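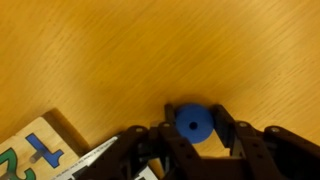
I bought my first tin of Stimeck table wax in January, after my sister-in-law Nadja Hauser had gone on about it through most of a long lunch, and I've now done the kitchen table, a side table and two breadboards with it, so I feel I can say a few things. It comes in a flat 265 gram tin with a lid that needs a coin to open. The wax is pale and fairly stiff, like cold butter, and it smells of oranges with something piney underneath (my husband says floor polish, but he says that about most candles).

Putting it on is a pleasure. You want an old cotton T-shirt, folded into a pad, and much less wax than you think. My first coat was far too thick and I spent the evening rubbing off white smears, which was my own fault and good for the shoulders. On the second try I used a dab the size of a hazelnut for each section, let it sit 90 minutes as the tin says, and buffed it with a clean cloth. Lovely soft shine, no stickiness at all by bedtime.
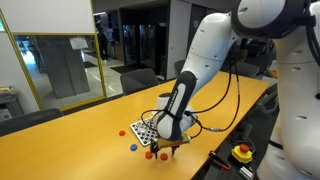
Color is where I'd be a little careful. Stimeck calls the wax clear, and on my old dark oak side table it is, but on paler wood it warms things up more than I expected. If your table is already an orange-yellow like the long one in the photo, I'd try a corner underneath first and look at it in daylight the next morning. Mine went from straw to something closer to honey. I've come to love it, though I did sulk for a day or so.

As for spills, I'd call it decent. Water beads up nicely and red wine wiped off clean after five minutes. Hot mugs are another story! A mug straight from the kettle left a cloudy ring, and it took a bit more wax and a good deal of rubbing to fade it. We use coasters now, or we say we do.

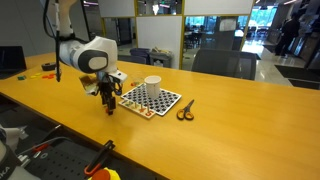
Paper cup on a white pegboard, with the light-orange tabletop around it.

I also tried the Grernero oil on the spare leaf so I'd have something to compare. It soaks in deeper and stands up to heat better, but it wants two full days to dry and the house smelled like a boatyard — my neighbor Verena Eberhard remarked on it from her side of the fence. For a table that gets hard daily use I might lean that way. For a quick freshening up on a Saturday, I reach for the wax.

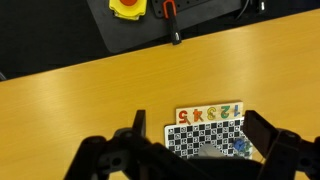
Light grain on yellow-orange wood, and the table's straight far edge.

The tin isn't cheap, but I've barely made a dent in mine. I do wish they'd put a cloth in with it and fix that lid. Four stars from me, and I'll be doing the hall bench next, once the weather lets me open the windows.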